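2025-12-29

Water absorption, Rusik clay body, second round

Repeat of the March test on the slip-cast bars. Sylvie wanted the numbers redone before we order more from Plovska, as the first set was dried unevenly and two bars had hairline cracks at the foot.

Procedure
Bars fired to cone 6, held 5 minutes, cooled with the lid shut. Dry weight taken straight from the kiln. Boiled two hours, left in the water overnight, blotted with a damp cloth, weighed again. Same scale as before, checked against the 254 g reference.

Results
Bar A dry weight 145 g. Absorption still higher than the Plovska data sheet gives, lower than in March. Bar C is out of line with the rest and I would throw it out — the blotting was slow and the cloth too dry. Endang Rondonuwu thinks the middle shelf is running cool. Possible. Witness cones on that shelf were bent less than on the top one, but I did not note the angle.

Glaze fit
No crazing on the clear after the freezer and boiling water cycle. The pink stain from Tang goes pale over white at a rim, where the glaze thins. Strength of color at that thickness is fine for tableware. Over the bare body it turns muddy and I would not use it there. For a pale pink edge on a round white dish, this is the sort of look to go by:
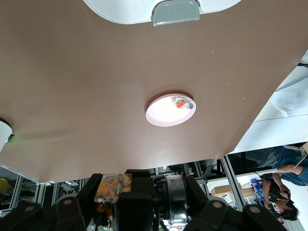
To do
— Recast bar C and two spares from the same bucket.
— Cones on all shelves, angles written down this time.
— Ask Gaststead whether the new kaolin is ground finer. Their last bag sieved differently.
— Sylvie Morin has the March sheets. Copy the dry weights into this book before the next firing.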